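Wednesday, February 4, 2026

Up since five and still wide awake, so I'm writing this at the kitchen table with the heater on my feet. Big day at the lab. I want to get it down before I forget which part came first.

The short version is that the pause trick works. I've been calling it the pause trick since October, and Ovidiu Onu has been calling it "hold-and-hand" because he wants something that will look decent in a paper. Fine. The idea is so simple that I was embarrassed to bring it up at first. When two arms work on one thing, say a laptop, we always taught the policy to predict both arms together at every step, and it got good at moving and bad at waiting. One arm would be holding something steady and then, for no reason we could find, it would start drifting toward wherever its next job was. The other arm would still be busy. Things slid. We blamed the cameras for weeks, then the demos, then (briefly, unfairly) Sum-yee's teleop style.

So in October I went through our recordings with a notebook and just marked the stretches where one arm was holding still on purpose. Not resting, holding. There's a difference and you can see it in the gripper force if you plot it next to the position. I gave each arm an extra output that says "I'm holding for the other one," and while that output is high the arm is only allowed to make little corrections around where it already is. That's it! That's the whole method. Wing-yan Leung asked if there was a second page.

We have 1,712 demonstrations in the set now. Chia-hao Mak cleaned the last batch on Monday night and threw out a good many where the labels disagreed with the force plots, and he was right to, though I argued with him over several of them. We were shooting for 2,000 and we'll get there, but I didn't want to wait on a round number when the model was already trained and sitting on the disk.

Started this morning with the desk setup. We have three setups on the Dronach rig (that's our name for the two-arm frame, after a dog Wing-yan Fang had as a kid) and the desk is my favorite, since it's the one closest to how a person's stuff is laid out. Brown paper down on the table, laptop in the middle, lamp on one side, mouse on its pad on the other, and the wooden box with the white handle over to the right. The paper is there because the white tabletop was giving us glare, and it turns out to be great for penciling marks on when you want to know if something moved.

The laptop lid is the hard one. You need one arm to keep the base from going anywhere and the other to deal with the lid, and the two grippers are completely different from each other. Right arm has the multi-fingered hand, left arm has the plain parallel jaws. I like that they don't match. If a method only works with twins, I don't trust it much.

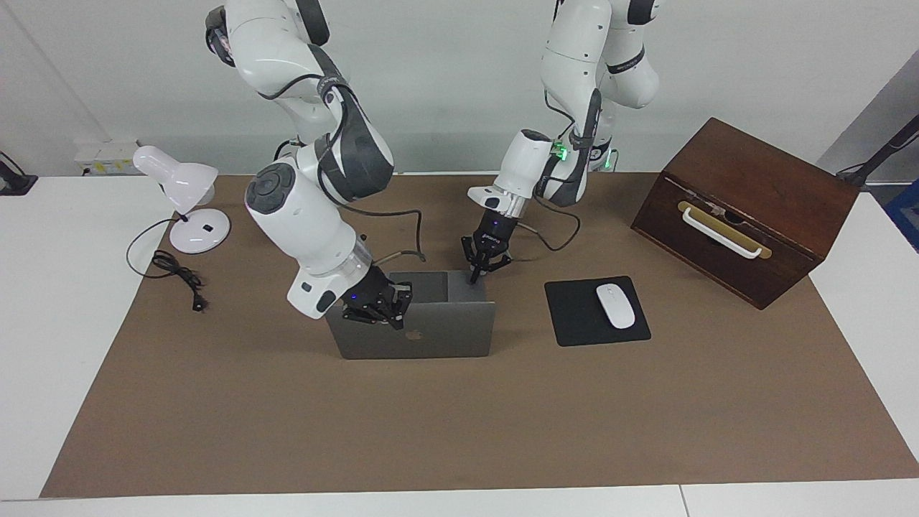
*Desk setup. Fingers at the front corner, jaws over the top edge of the lid.*

I must have watched that moment fifty different ways today and I'm still not tired of it. In the old version this was exactly where things went wrong. The right arm would get to the laptop, and then it would start to wander off toward the lamp while the left arm was still fussing over the lid. Today I stood there with my hand on the stop button and the hold signal went up on my screen and just stayed up, flat as a shelf, and the right arm stayed put. Then the signal dropped and off it went to its next thing. I made a noise. Sum-yee Lai heard it through her headphones.

Some notes for myself, since I'll be writing this up and I know how I am:

- The hold output should be smoothed a little before it gets used. Raw, it flickers at the start of a hold and the arm twitches. Chia-hao's filter is good enough. Don't go fancy.
- The corrections allowed during a hold can't be zero. We tried zero. The laptop gets bumped by the other arm and a frozen arm can't go with it.
- Ask Fang for the force plots from the second box session. I want one of those as Figure 2.
- Write down the filter setting! It's on a sticky note on my monitor and that is the only place it exists.

About the numbers, because I want to be fair to the old model too. We've been running the same list of trials on both versions for two weeks, all three setups, same starting positions drawn on the paper. As of this afternoon that makes 1,266 trials on the new one. Of those, 528 were the kind where one arm has to hold while the other works, and those are the ones I care about. The rest are things like picking up the mouse, where the second arm has nothing to do, and on those the two models are close to even. That's what I hoped for. If the pause trick had made the easy ones worse I'd have had a very different evening.

On the holding trials the gap is big enough that Ovidiu stopped asking about error bars and pulled up a chair. I'm not going to write the rate in here until Leung has recounted it from the raw logs. She asked me not to get attached to a number, and she's been right about that before. (The Holtville talk. I had a slide with a figure on it that I had computed on the training set. I still think about it in the shower.)

It isn't all solved. The wooden box still beats us more than I'd like. The lid slopes, and if the holding arm comes in from the wrong angle its grip goes soft, and the model thinks it's holding when it's really only leaning. So the hold signal is high and happy and the box is creeping across the paper. It's a good failure, though! I mean that. It tells me the signal should be tied to what the fingers feel as well as to what the cameras see, and right now it mostly listens to the cameras. Fang thinks we can add the force reading as an input without recollecting anything, because it was being logged all along. I could have hugged her.

The lamp was a nice surprise. I never labeled any lamp recordings as holding, since in my head you just push the switch. But the base slides if you push it and don't brace it, and in a few runs this morning the second arm came over and braced it, with the hold signal up. It must have picked that up from the people driving. I went back through the demos after lunch and sure enough, Sum-yee braces the base almost every time, without thinking. She didn't know she did it. I had that marked as ordinary motion, all of it. So my labels were wrong and the model did the sensible thing in spite of them, and I have to figure out what to say about that in the paper without sounding like I planned it.

It does make me wonder how much of the holding we could find with no labels at all. Chia-hao has an idea about picking it out from the forces and the speeds alone, letting the data say where one arm is serving the other. He drew it on the back of the Dorkovico packing slip and then took the packing slip home, so I can't copy it in here. Something about looking for one arm going quiet at the same moment the other gets busy. I want to try it on the box first, where my own labels are the shakiest.

Things that went badly, for balance. I ate a granola bar for lunch. The training machine (Huang, the old one, the one with the loud fan) restarted itself at two and took an hour of my plots with it. I also got a little short with Ovidiu when he wanted to change the order of the trials halfway through, and I should say sorry tomorrow. He had a point. We had been running the laptop first every single day, when everyone is fresh and resets it carefully, and the box last, when we're tired and sloppy about putting it back on the pencil marks. That could be part of why the box looks so bad. We're shuffling the order from now on, and I'll have to rerun a chunk of the old model the same way to keep it even. Two more days, probably.

But I keep coming back to this morning. I've worked on two-arm stuff for a long time and most of my good days have been days when a graph went up. Today I could see it from across the room, with no graph at all. One arm waited for the other. You could have brought anybody in off the street and they'd have seen it too.

Mom called while I was locking my bike and asked how work was, and I told her the robot had learned to wait its turn. She said it took me until second grade.

Tomorrow: apologize, shuffled trial list, sticky note into the repo, ask Leung about the recount (once, nicely). Charge the headlamp. Bring real food.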